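Re-stuffing an old rocking horse saddle - what did they use?

Jonalyn Marquez
Got a Zurnness rocking horse, saddle nailed on, flap split down one side and the padding coming out as dust. Want to keep the orignal leather if I can. What do I stuff it with, and do the old tacks go back in? Also girth strap is stiff as a board.

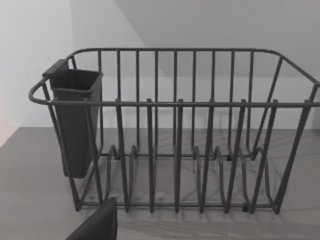 Page last changed: 3/6/18

Lenik
Wool flock. Don't use foam, goes crumbly in a few years and you're back where you started. Pull tacks with a small lifter, not pliers, and bag them in order. Bent ones I replace - 20 of the brass dome kind did my last saddle with 2 left over. Old holes get a sliver of matchstick and glue first, let it set overnight. Girth strap, thin coat of leather dressing, leave it, another coat. Dont soak it. If it cracks when you bend it, its done, cut a new one using the old as the pattern.

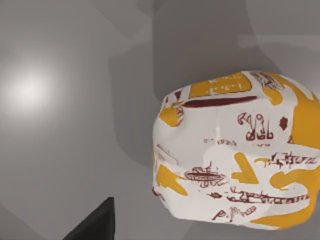 Butt
Agree on flock but tease it out by hand before it goes in, and feed in small pinches from the split side. Work to the front first, then the seat. Shove it in by the fistful and you get a saddle like that white thing with the yellow band and dark red stripe, all soft bulges and shallow dents. Stitch the flap last, waxed linen thread, use the old holes.

Zurnness ones I've had in were tacked into pine under the gesso so go easy with the hammer. I did mine in October and the paint still chipped by the girth. Caltent sells flock by the bag, one bag is plenty.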